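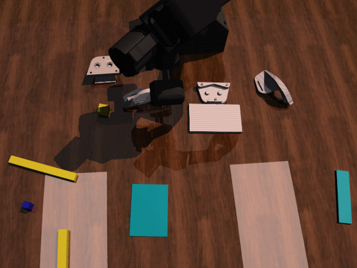 Wulan Pillai said after her last session that she dropped the cube more often with the gripper she liked better, and that she would still pick it again if she had to do a full day of it. We get that sort of remark a lot, and it's a big part of why the study is going ahead with more people and longer sessions.

Call for participants: comparing two grippers and two hand controllers in simulation

Where: Boersma Building, Pirkcombe, ground floor (some sessions can be done from home, see below)
When: from June until all places are filled
Payment: up to $200, depending on how many sessions you complete
Places: 48

What the study is

Liveo is comparing two robot grippers before one of them is chosen for a bench-top arm. Both grippers have been modelled in a simulator, so you will be working with a simulated arm over a simulated wooden table. You move the arm with a hand controller and try to do short tasks with the objects on the table, mainly small cubes and long bars.

We are comparing the grippers, and we are also comparing two ways of driving them. The first is a six-axis puck that sits on the desk and is pushed, pulled and twisted with one hand. The second is a pair of handheld controllers that follow your hand movements. Everyone uses both. The order is drawn when you sign up and can't be swapped.

The software that links the controllers to the arm is called Trarneo. You don't need to know anything about it. It is set up before you arrive, or sent to you with an installer if you are in the home group.

An earlier round gave us 1,847 usable attempts from a small number of people, nearly all of whom worked with robots already. They were quick, but they had habits from other equipment and tended to steer around the same problems in the same way. For this round we want people with a wider range of experience, including none.

Who can take part

You can apply if you:

are 18 or over
can sit at a desk and use a hand controller for 40 minutes at a stretch, with a break after that
can see a standard monitor clearly, with glasses or contact lenses if you wear them
can follow spoken and written instructions in English
have not taken part in the earlier round

You do not need a background in robotics, engineering or gaming. If you do have one, that's fine, but tell us on the form. We are holding half the places for people who have never driven a robot arm, real or simulated.

Left-handed people are very welcome. The puck can be moved to either side of the keyboard and the button layout can be mirrored. We had too few left-handed people last time to say anything useful about how they got on.

Colour vision: the cubes and bars come in several colours, including yellow, blue and teal. Some tasks name an object by its colour. If you have trouble telling these apart you can still take part, and we will switch on text labels for you. Please tick the box on the form so it can be done ahead of time.

If you get motion sick from screens, please think about it before applying. There is no headset in this study, but the view can be moved while the arm is moving, and one person in the earlier round had to stop.

What you will do

There are four sessions. Each one takes about an hour and a half, including breaks and a short questionnaire.

Session one is practice. You learn to move the arm, open and close the gripper, and bring the arm back to its start position. Nothing in this session is scored. Most people find height the hardest thing to judge, and the arm's shadow on the table turns out to be more help than they expect. We will point this out but we won't coach you beyond it.

Session two is the cube task. You bring the gripper down beside a small cube, close on it, lift it and put it down where you are told. Then you do the same with another cube. Some of the cubes are small compared with the gripper, and the arm can hide part of what you are reaching for. You may change the view as often as you like, though the clock keeps running.

Session three is the bar task. The bars are long and narrow and lie at different angles, so you have to turn the gripper to line up with them. This session takes the most patience.

Session four is mixed, with cubes and bars together on the table. At the end you do one run with the gripper and controller of your choice, and then talk with one of the team for 15 minutes or so about why you chose them.

You will do both tasks with both grippers. A failed attempt is as useful to us as a successful one, and dropping things doesn't affect your payment. If you knock an object out of reach, press reset and carry on.

What is recorded

Trarneo logs the position of the arm, the opening of the gripper, the controller inputs and the position of every object on the table. It also logs the simulated view so that we can play back what was on your screen. We record audio during the final talk only, and only if you agree to it. You are not filmed at any point.

Your name is stored apart from the log files. The log files carry a participant code, and the list that links codes to names is deleted once payments have been made. After that we can't pick out your data to remove it, so if you want to withdraw, please tell us before your last payment goes through. You don't need to give a reason.

Payment

$40 for each completed session
$40 extra for finishing all four within three weeks

That comes to $200 if you do the lot. Payment is by bank transfer and usually arrives within ten days of each session. If you stop partway through a session for any reason – feeling unwell, a fire alarm, a controller that drops out – you are paid for that session in full. If you miss a session without letting us know, we will offer one new time and then give your place to the next person.

We can't pay for travel. There is free parking behind the Boersma Building after 5 pm, and bike racks at the side door all day.

On site or at home

Most places are on site. Session times are 9.30 am, 1 pm and 5.30 pm on weekdays. Monday evenings tend to fill first, so put down a second choice. The study room is at ground level with a wide door and an adjustable desk. The accessible toilet is across the hall.

The home group is smaller. To be in it you need a Windows desktop or laptop with a separate graphics card, a screen of at least 24 inches, and a steady internet connection for uploading the logs at the end of each session. We post you the puck and the handheld controllers with a return bag. You do session one by video call with one of us, and the other three in your own time. Please don't let anyone else in the house have a go while the logger is running. There is a free-play mode for that, and it doesn't save anything.

Laptop trackpads, game pads and your own controllers can't be used in place of the ones we send, even if they are the same model.

What happens with the results

We are aiming for 3,000 attempts across both grippers. Once we have them we will compare how long each task took, how often objects were dropped or knocked, and how people rated each set-up. A short plain-language report goes to everyone who took part, and you can ask for the summary tables as well. The choice of gripper will draw on the results along with cost and how easy the parts are to replace.

We know a simulator doesn't get everything right. Friction is simplified, and thin objects don't always behave the way they would on a real table. A later round on the physical arm is planned and people from this one will be asked first, but there is no obligation to say yes and we don't have dates for it.

How to apply

Fill in the form at the front desk of the Boersma Building, or ask for it through the contact page on the Liveo website with "gripper study" in the subject line. The form asks for:

your name and a phone number or email address
your age bracket
which hand you use to write and which you use for a mouse
any experience with robot arms, 3D modelling, flight controls or similar
whether you want to be on site or at home
the times you can do, with at least two choices

You will hear back within a week either way. If your group is already full we will ask whether you'd like to go on the reserve list. Reserves are called at short notice, sometimes the same day, and are paid at the same rate.

Questions about the tasks or the equipment can be sent the same way. If you would like to try the puck before deciding, there is one on the front desk between noon and 2 pm on weekdays, connected to the practice table from session one.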